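Harnerthorpe County Forum > Courts and Local Government > Judicial conduct complaint, Judge Eberhard - procedure question

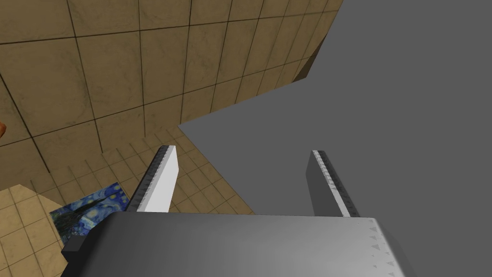
Simulated gripper, two parallel fingers

plainview_dkt
Posted 2020-03-04

The conduct board has opened a preliminary inquiry into Judge Wendelin Eberhard over case assignments in the civil division. The notice is two paragraphs long. It says the board received a complaint from other judges on the same court and found it "sufficient on its face." It does not name the complainants.

My question is narrow. The county council's justice panel has also announced a hearing on the same subject. Can both run at once, and if so, does testimony at one bind the witness at the other?

Ledine
Both can run. The board handles discipline. The council handles the court's budget and the assignment software contract, which went to Tehrani two budgets ago. The council has no power to discipline a judge and the hearing notice doesn't claim any.

Testimony is a separate matter. Board interviews are confidential until formal charges are filed. Council testimony is public and under oath. A witness who says different things in the two places has a problem, but the council would not know it unless the board files.

oldbailiff
The council shouldn't be holding this at all. A judge under inquiry can't answer publicly without hurting his own defense. So he stays home, and the hearing becomes an afternoon of people talking about an empty chair. I watched one of these when I worked in the building. The record it made was useless.

Ledine
He can decline. The clerk can't. The clerk runs the assignment log and reports to the council for budget purposes. That log is the only thing in this story I would call evidence.

plainview_dkt
I have the public part of the log. It covers 3,107 civil filings through the end of August. Of those, 1,336 went to the division Eberhard sits in, and 152 were reassigned after the first draw. The public version does not give the reason for reassignment or the judge who signed the order.

Tabular_K
152 out of 3,107 is just under 5 percent. Without the reason codes you can't say whether that is high. Recusals, consolidations and retirements all produce reassignments. Is 152 the whole court or only his division?

plainview_dkt
Whole court. I should have said so. The public file does not split it.

Tabular_K
Then it supports nothing about one judge. If all 152 came from his division you would be at 11.4 percent, and if none did you would be at zero. The file is consistent with either.

oldbailiff
Which is my point. People will quote that number at the hearing as if it meant something.

Ledine
It is an argument for getting the reason codes, and the council can ask for them. The board won't publish them unless it files charges.

vustar_resident
Reading from the Vustar end of the county. Our cases get heard in the main building because the branch courtroom only sits for traffic. Does any of this stop the calendar? I have a boundary matter that has already been continued twice.

Ledine
No. A preliminary inquiry does not remove a judge from the bench. He keeps his cases unless he recuses or the presiding judge reassigns them. If you think you have grounds to ask for a different judge, that is a motion in your own case and there is a deadline for it. Read the local rule before you do anything.

oldbailiff
Agree with that much. Also call the clerk the afternoon before your date. The online calendar lags.

Tabular_K
Going back to the complaint itself. Is there any precedent here for judges on the same court filing jointly against a colleague? The board's annual summaries list complaints by source, and "judicial officer" is one category. They don't separate single from joint filings.

plainview_dkt
I went through the summaries that are online and could not find a joint one identified as such. That only means it wasn't labeled.

oldbailiff
Judges used to settle this sort of thing in chambers. Filing it with the board means that either failed or was never tried, and I would like to know which before I take the complainants' side.

Ledine
The rule doesn't require them to try it first. A judge who has knowledge of a serious violation is supposed to report it. Whether this one was serious is what the board decides.

oldbailiff
I know what the rule says. I'm talking about how a court works when the same people have to share a hallway afterward.

plainview_dkt
I have sent a records request to the clerk for the reason codes and signing judge, limited to the 152 reassignments. If it is denied I will post the denial letter with the exemption they cite.

Tabular_K
Ask for the draw timestamps too - if a reassignment was entered within minutes of the first draw, that is usually a conflict flag from the software and can be set aside.

plainview_dkt
Added. Amended request went in this afternoon.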